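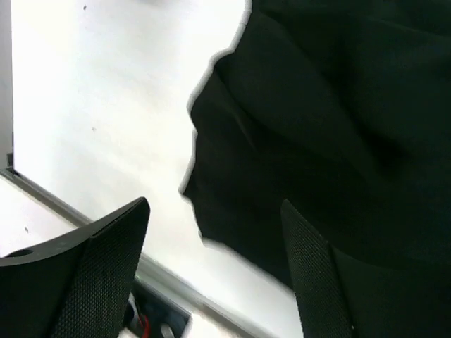
Notebook, folding table, 11/1/24

Black garment first, rest of the basket after. Writing this up quick before I forget, Ognjen wants the notes tonight.

Fabric. Molla black, the soft one. Doesn't hold a crease at all. You press it, you let go, it relaxes back into those fat diagonal ridges. The Katayama cotton from September was much nicer for this, took a fold like paper. Lorna says the Molla gets better after 18 washes or so on the label chart, I'll beleive it when I see it. Ours has had 3.

Also black on a white top under that light is a pain to judge. Outer edge is easy, it's the inside you lose. Hem, seam, a second layer peeking out, all the same dark. Tried going by shadow only and mixed up a sleeve with a side panel, had to shake out and start over. Lorna's trick: find the side seam by feel and run along it to the hem, don't go by eye. Works for me on everything except the neck end.

Fold order as of today (changes from last page in caps):
lay out flat, front DOWN
smooth from the middle outward, not from the top
sides in
bottom up to the top edge, IN ONE GO
square the corners
leave it alone

The one go matters. When I bring the bottom up in two moves the lower layer creeps and you get a lip sticking out. Ognjen disagrees, he does two moves and pats it. His come out with the lip. I have told him.
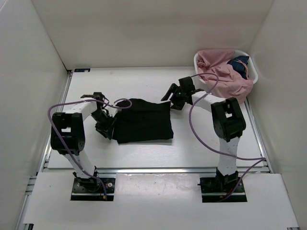 and the patting makes it worse on this fabric anyway, pushes the top layer toward the edge. On the pink stuff in the basket it might be fine, heavier hand to it I think, will check when we get there.

Basket: white plastic one, back right corner. Keep it there. Had it on the left last time and kept dragging cloth over the rim. Pink one on top is hanging over the front, which bugs me, if it slides out onto the table it gets mixed up with whatever is being folded. Push it down before starting. Better, don't fill the basket so high. Brusmont sent us 2 of those baskets, where is the other?? Ask Lorna.

Corners. Top left is the one to start from if the garment is front down. From top right the label side rolls under and you don't notice until the end. Pinch close to the seam, an inch in at most. Any deeper and you pick up both layers and the whole thing bunches. Any shallower and it slips. For squaring up, hold one corner still and only tug the other, and tug along the edge. Diagonal pull gives you a kite.

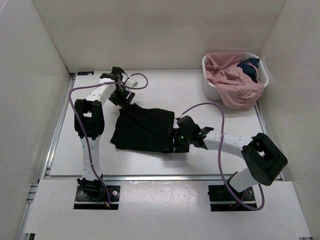
Went back and did the same corner from the right just to be sure, same roll. So left it is, putting that in the sheet.

Table. Front panel has scuffs and a few little reddish marks. Wipe with the Zosta cleaner, the mild bottle, and see if they lift. Don't use the scrub pad, it'll dull the top. The thin seam where the front panel meets the main surface needs lint picked out too, check it every time we swap colors. Black lint on a pink garment = rewash.

Thing I still don't like: finished size. Sheet says the stack should be the width of the template and mine come out wide every time w/ the Molla. Could be the sides not coming in enough, could be the fabric spreading after. Plan is to measure right after folding and again after lunch, same piece, not touched in between. If it grows then it's the fabric and we quit fussing over the side folds.

Lorna asked if we should just roll the soft ones. Maybe. Rolled they take less room in the basket but the order is for 100 flat so no.

To do
- find other basket
- wipe front panel
- pink ones next, same order, note any difference in the one go step
- fix the sheet, step 2 still says "from the top" and its wrong
- Ognjen to redo his with no patting
- ask Molla what the fabric weight is, label only gives fiber

Template goes back in the drawer when done, please.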